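Football Gear Care: Washing, Drying and Storing Between Games

Heffernan household notes, October update

Jerseys
Turn inside out and close all hook-and-loop tabs before washing. Cold cycle, half dose of liquid detergent, no fabric softener. Softener coats polyester fibres and holds odour. Grass stains: pre-soak for 2 hours in cold water with an enzyme cleaner. Dry on a rack. Tumble heat lifts printed numbers.

Pads and girdles
Remove foam inserts where the maker allows it. Hand wash in lukewarm water, rinse twice, press flat between towels. Allow 22 hours in moving air before the next practice.
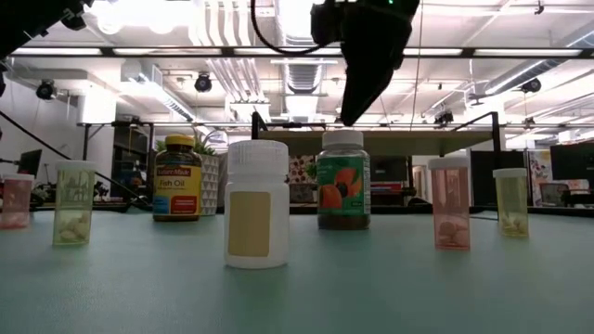
Bottles in a row, including fish oil with a yellow cap.

Helmets
Wipe the shell with mild dish soap and a damp cloth. Solvents weaken polycarbonate, and so do some adhesives and paints. Check the chin strap snaps for corrosion. Store at room temperature, out of the car boot.

Cleats
Knock off mud once it has dried. Pull the insoles, loosen the laces fully and stuff with newsprint, changed after 8 hours. Replace any stud worn to an uneven edge. A drop of light oil on the threads stops seizing.
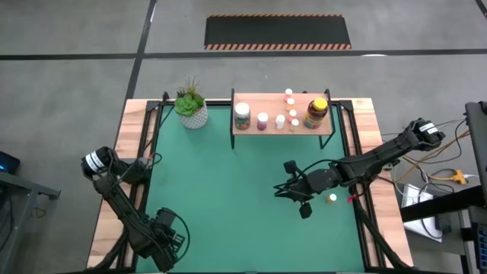

Small orange bottle with a white cap, on the green mat.

Gear bag
Empty it the same evening. Turn the lining out, wipe with diluted white vinegar and leave unzipped overnight. Mouthguards go in a vented case, never loose in a side pocket.

Lorcan Heffernan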